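Jul 30, 2022

Ok so I finally drove the Skavivix hatchback for a whole week and I have opinions. Thread time!

Silus (the dealership out on Kuker Road) let me keep it through Friday while they fixed my old wagon. Put 928 miles on it, mostly highway, and my back never complained once.

The good: it's quiet. Like, whisper quiet up to highway speed. Seats are firm but I got used to them by day two, and the cargo space with the back row down is silly big for a car this short.

The bad: the touchscreen. Why is the fan speed two menus deep?? I want a knob -- just give me a knob.
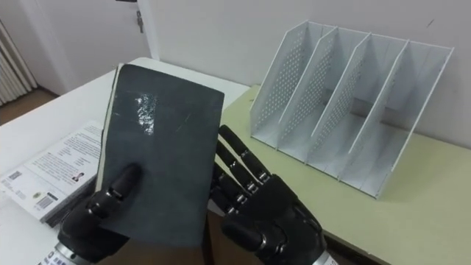
Mileage was better than the sticker, even with the AC blasting all July. I'm old school and write down every fill-up by hand, so yes, I have the receipts. A plain dark hardcover notebook is great for this, and a few scuffs and scratches on the cover never hurt the math. Clear tape is fine too!

Service quote for my wagon came back at $1,672, by the way. Ouch. Going to try Malabanan Auto for a second opinion before I say yes to anything.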